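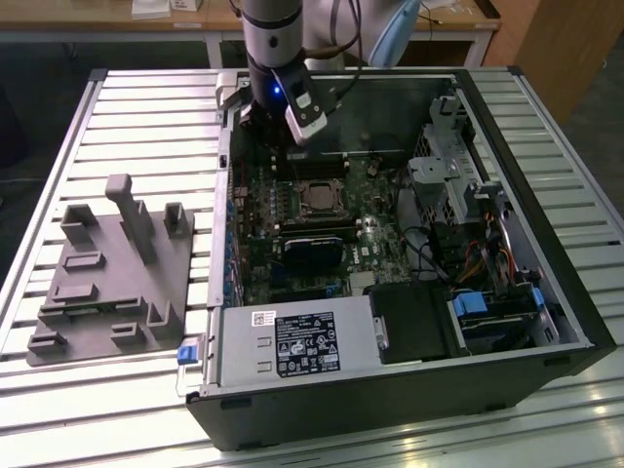 Search the archive: Enter keywords Go

Print this message | E-mail this message to a friend

Claltari Players List
Subject: Re: Ladder reset and the two-button rule
From: Rin Imai
Date: 11 February 2021

Hi all,

Replying to Tai's message from last night. I've left it quoted in full because the digest people got it with the middle missing.

> I know the ladder reset is already scheduled, but can we talk about
> whether it makes sense to wipe everybody at once? I have 1,477
> points and most of those came from matches against people who don't
> play any more. I'm fine with losing some. What I don't want is to
> start at zero and spend the first month in the same pool as people
> who installed the game last week. It's not fun for me and it can't
> be fun for them.
>
> Second thing. The two-button rule. The way it's written, a macro on
> a pad is banned but the same macro on a keyboard isn't mentioned.
> Jestonport reads it one way and Pluvurbridge reads it another. When
> we had the cross-town night I got told to change my layout between
> sets, after I had already won the first one. I changed it and we
> played on, no hard feelings, but somebody needs to decide.
>
> Also are we still doing first to five in finals? The page says
> first to three.
>
> Tai

Taking these in order.

The reset. The wipe is coming from the game and not from us. When the season rolls over, the in-game ladder goes back to zero for every player in every region, and there is no setting on our side to stop it. What we do control is our own ladder, the one on the list page, which I have been copying by hand from match reports. I'd assumed people wanted the two to match. If they don't, I'm happy to keep ours going.

There are a couple of ways to do that. One is to carry everybody's points over as they are and drop anyone who hasn't reported a match since September. That takes care of the inactive accounts but leaves the top of the table where it is, and a new player looking at it would see a gap they can't close in one season. The other is to halve everything on reset day and round down. Tai would start at 738, which still puts him well clear of a first-week player, and the people in the middle would be close enough together that a good weekend changes the order. I prefer halving. We did it once before when the patch changed how throws worked and the complaints stopped after a week or so.

For seeding, I'd use the halved number for the first bracket only and then go by results. That way the new people from Jestonport don't all meet Tai in round one. If you have no points on our ladder you'll be placed at random in the lower half.

The two-button rule. Tai is right that it's badly written, and I wrote it. The line on the page says "no more than two actions may be assigned to a single button on a controller." At the time everybody who came in person was on a pad or a stick, so I didn't think about keyboards. Then we went online and half the Pluvurbridge group turned out to be on keyboard.

What I meant was that pressing one thing should give you no more than two inputs, and both have to come out at the same time. So throw on a shoulder button is fine. A key that does a dash and then an attack with a delay in between is not fine, on any device. I would change the text to this:

"One press may produce up to two inputs. Both inputs must be simultaneous. Timed sequences are not allowed on any device, including keyboards and software remapping tools. Turbo must be off."

If you use remapping software only to move keys around, that's okay under the new wording and you don't have to tell me. If your opponent asks what your layout is before a set, you should tell them. After the first game starts, the layout stays as it is until the set is over, and nobody can be told to change it between games unless it breaks the rule. In that case it's a loss for the game just played and you fix it before the next one.

I don't plan to go back over the cross-town results. The set Tai mentions stands as reported. Both players signed off on it at the time.

Finals. First to five in grand finals, first to three for everything else in top eight. The page is wrong. It was changed when we had that short evening bracket and I didn't change it back. I'll fix it this weekend along with the rule text.

A few other things while I'm writing.

Match reports: please put both names and the score in the subject line. I got one last week that just said "we played" and I had to write back to both people. If the score is disputed, say so in the report and I'll leave it off the table until you've sorted it out.

Disconnects: the rule is still that you replay the game from the start if it drops in the first round, and if it drops later the player who was ahead on rounds takes the game. If it was even, replay it. Two drops from the same side in one set and the set goes to the other player. A couple of people have asked for this to be softer for wireless connections. I would rather people ran a cable. If you can't, tell your opponent before you start and agree between you how many drops you'll allow, then put it in the report.

Stages: the training stage is still allowed. The stage with the moving background is still off the list until they fix the slowdown on older machines. I tried it again after the last update and I was still getting dips of about 5 frames whenever both characters were in the corner.

If you object to halving the points, reply on the list before the reset and say what you'd do instead. Same for the rule wording. If I don't hear anything I'll go ahead with both. Please trim the quoted text when you reply, since the digest cuts off long messages and that's how Tai's got mangled.

The next bracket is open for sign-ups in the usual place. Pluvurbridge people, I still need one of you to tell me whether you're sending a team or entering separately.

Rin

Print this message | E-mail this message to a friend

This archive uses cookies to remember your display settings. By continuing to browse you agree to their use. OK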